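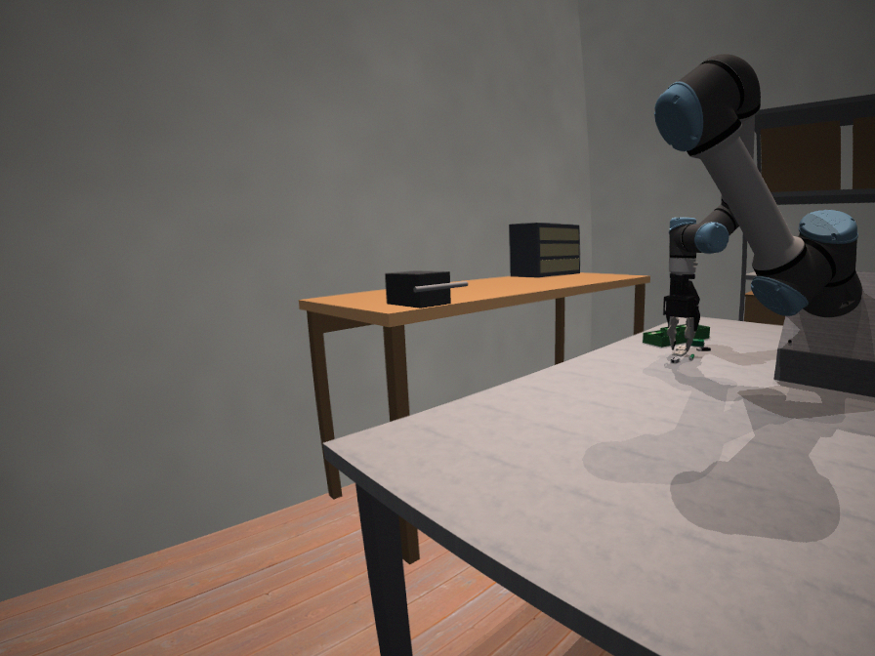
Report of the summer study visit to Hukdale Paper Mill

The Rusura Society for Printing and Paper made its summer study visit to Hukdale on 5th July. The visit was arranged by Yanti Ginting, Secretary for Visits, at the invitation of the mill's owners, Sinaga Papers. Members travelled from the society's offices by coach and were received at the gatehouse shortly before ten. The present report is placed on the website for members who were unable to attend, and the Society wishes to record its thanks to the mill for a full and generous programme.

The site and its history

Hukdale stands at the narrow end of the valley, where the river drops sharply over a weir. The first mill was built for grinding corn and turned to paper when a rag merchant took the lease. Little of that building survives apart from the wheel pit, now dry and covered by an iron grating, and one long wall of the drying loft. The greater part of what visitors see today was put up after a fire, in a hard red brick brought in from outside the valley. Members with an interest in buildings remarked on the louvred upper storey, where the shutters can still be opened and closed by a single rod running the length of each side.

Rag gave way to wood pulp in the main machine house, but the vat house has never gone over. It continues to make sheets by hand from cotton and linen, chiefly for bookbinders, printmakers and those who repair old documents. The two sides of the business share a water supply and very little else.

Water was the subject of the first talk of the morning. The mill draws from a spring above the weir and keeps the river in reserve. The spring runs clear for most of the year but turns brown with peat after heavy rain, and at such times the vat house stops work on white papers and makes only toned sheets. We were shown the settling tanks and the sand filter, which is raked by hand and re-laid each August during the summer stoppage. 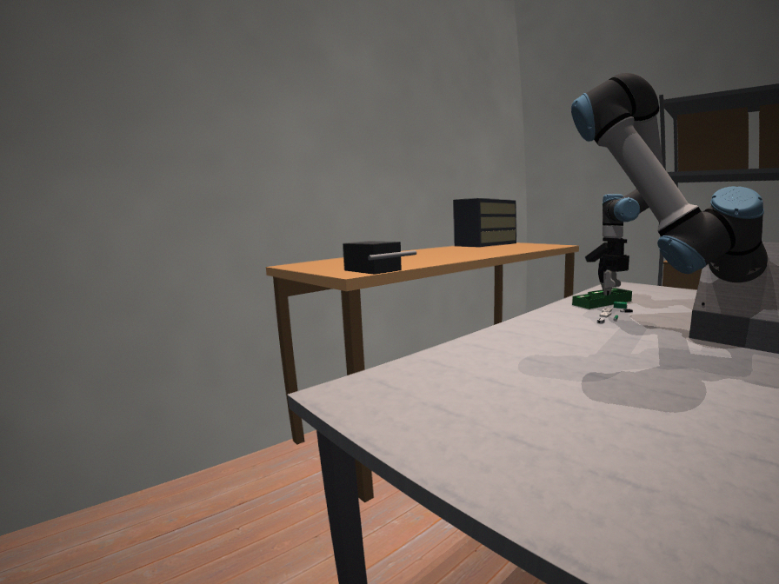

The beating floor is reached from the tanks by an outside stair. Members were asked to leave bags at the bottom. Cut rag is put into the beater with a great deal of water and goes round under a heavy roll until the fibres are separated and frayed. The time allowed depends on the sheet intended. A soft blotting paper may need a short beating only, whereas a hard, rattling ledger paper is kept in for most of a working day. The beaterman judges the stuff by shaking a little of it in a jar of water held up to the window, and several members tried their hand at reading the jar, with very mixed results.

In the vat house Tomomi Imai, who has charge of hand-made papers, gave a demonstration of forming and couching. The mould is dipped towards the maker, brought up level and shaken, once forwards and once from side to side, before the deckle is lifted away. The sheet is then turned out on to a felt. The work was quiet and quick. A good day's making is 400 sheets of the smaller size, and fewer of the large. Miss Imai explained that the shake must be finished before the water has left the mould, and that beginners almost always finish it too late – the sheet then looks sound when wet and shows its faults only when it is held to the light after drying.

The mill's collection of moulds is kept in the adjoining store. There are 366 in the catalogue, counting fragments and loose deckles. Many carry the watermarks of firms long since closed. The Society's librarian has asked whether rubbings of the marks might be taken for our own reference files, and the mill has kindly agreed to consider a written request. 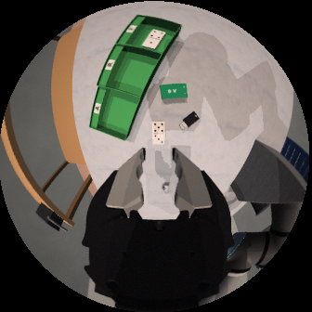 Sizing and drying were described together, over the course of a walk through the loft. Waterleaf sheets are hung in small groups, called spurs, over ropes of cow hair, which leave no stain. They are taken down when dry, passed through a warm bath of gelatine, pressed, and hung a second time. Drying too quickly makes the sheets cockle, and the shutters are altered several times a day according to the wind. A gauge has been fitted at each end of the loft to measure the damp in the air. Staff consult it, we were told, after they have felt the corner of a sheet.

The loft can hold 900 sheets of the largest size. On the day of the visit the eastern half was hung with a cream laid paper called Luvora, made for binders as an endpaper. Samples were passed round, and members noted its pleasing surface and its strength along the fold. It is supplied flat, with four deckle edges, and may be ordered in small lots.

Luncheon was served in the former rag room. The Chairman thanked our hosts and presented the mill with a copy of the Society's handbook.

The afternoon session

The party divided into two groups after luncheon. The first went to the finishing room to see sheets sorted and counted. Each is looked at on both sides against a sloping light and placed with the good, the retree or the broke. Retree, meaning sheets with slight faults, is sold at a lower price in the mill shop. The broke goes back to the beater. The second group attended a short talk on the repair of paper, given with the aid of a torn parish map, and saw how a tear is closed with thin tissue and wheat starch paste. The groups then changed places.

Questions at the end of the talk dealt mainly with storage. The advice given was to keep papers flat, in the dark and away from outside walls, and to avoid moving them often between warm and cold rooms. On the matter of self-adhesive tape the speaker's view was brief and firm, and will not surprise those who have tried to remove it.
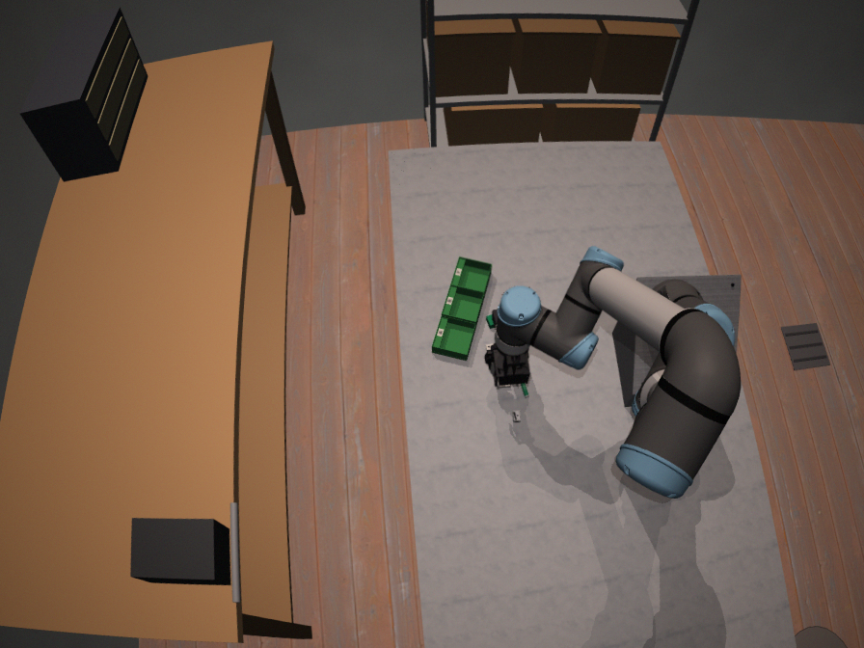 Notes for members

Copies of the mill's sample book may be seen in the Society's reading room during the usual hours. The book may not be borrowed.

Members wishing to order Luvora or other hand-made papers should write to the mill shop directly, stating the size, weight and number of sheets wanted. Orders received just before the summer stoppage may be held over until making begins again.

The stairs at Hukdale are steep and the floor of the vat house is wet at all times. Anyone planning a private visit is advised to wear stout shoes and to ask in advance about access to the upper floors, which have no lift.

Suggestions for next year's study visit should be sent to the Secretary for Visits. A return to Hukdale – for a smaller party, with time at the vat – has been proposed, and members who would like to take part are asked to give in their names.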